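Housekeeping Skills, Unit 4: The Made Bed
Handout to go with Monday's session
Margaux Lebrun

Hi everyone! I promised I'd type up what I said on Monday, mostly because I talk fast and half of you were still wrestling with fitted corners when I got to the part about pillows. Read it before you come to the practice room again, and bring your own pillowcase if you have one (ours are getting thin).

1. Strip first, then look

I know, I know, you want to get straight to the nice part. But pull everything off and put it on a chair, never on the floor, and take a minute to look at the mattress. Check the seams along the sides. Run your hand over the top. If the mattress has slid on its base, push it back square now, when there's no bedding in your way. Clotilde Lacroix, who taught me this trade, used to send me out of the room and back in again if I skipped this, and I still hear her voice when I'm tempted.

2. The bottom sheet

Start at the head end. Do both head corners, then walk down to the foot and pull toward you. If you're using a flat sheet, leave plenty to tuck at the head, fold the corner at forty-five degrees, and tuck the hanging bit under. Smooth from the middle out to the sides with your forearm, like you're clearing crumbs off a table. Your palms will just push the wrinkles around.

Several of you asked whether you have to iron the sheet. At home, no! Take it out of the dryer while it's still a little warm and put it right on. For the Ukuvier placement, yes, they press everything, and Trudy Gilchrist will show you the machine when you get there.

3. Pillows

Hold the pillow lengthwise, shake it down into the case, and please don't tuck it under your chin. Flat pillows go at the back. Cushions are decoration and go on last, and if the person who sleeps there has a favorite way of piling them up, leave it that way.

4. The comforter

We spent the most time on this one and it's where most of you lost points. A comforter has a weight of its own and it will slide toward whichever side has more hanging down. So lay it folded across the foot, open it one fold at a time toward the head, and stop to even up the two sides before you smooth anything. Quilted ones are handy: the stitching gives you lines to go by, and if the lines run crooked to the edge of the mattress, so does your comforter.

Compare with the bed below. The white sheet is nice and smooth, so that part gets full marks from me. The comforter runs on a diagonal, with a corner of the bed left bare toward the head, and it's spilling over the side. And there's a paperback lying on top, so where does that go before you start pulling?

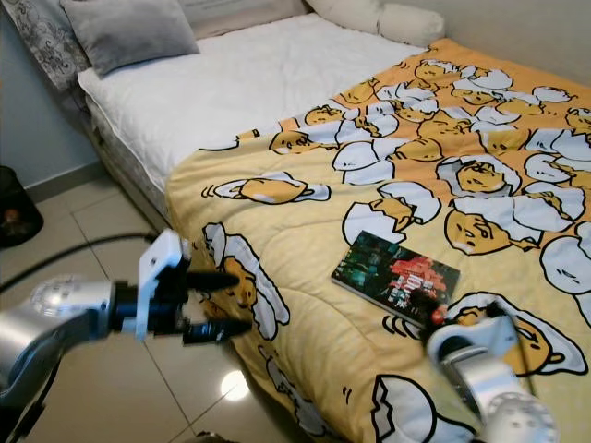 Fig. 1. Egg-yolk comforter on the diagonal, with a book still on it.

Personal things: pick up the book, keep the page if it's open, and set it on the nightstand or the nearest clear surface. Same goes for glasses, chargers and stuffed animals. Don't shake a comforter with things on it. I have fished a phone out from behind a headboard more times than I'd like.

For next time

Write me half a page on how you'd fix the bed in Fig. 1, in order, starting with the book. Gilles Bouvier's group is doing towels the same afternoon, so we'll have the small room and you'll be practicing in pairs. The checklist is worth 54 points and you can keep it next to you while you work.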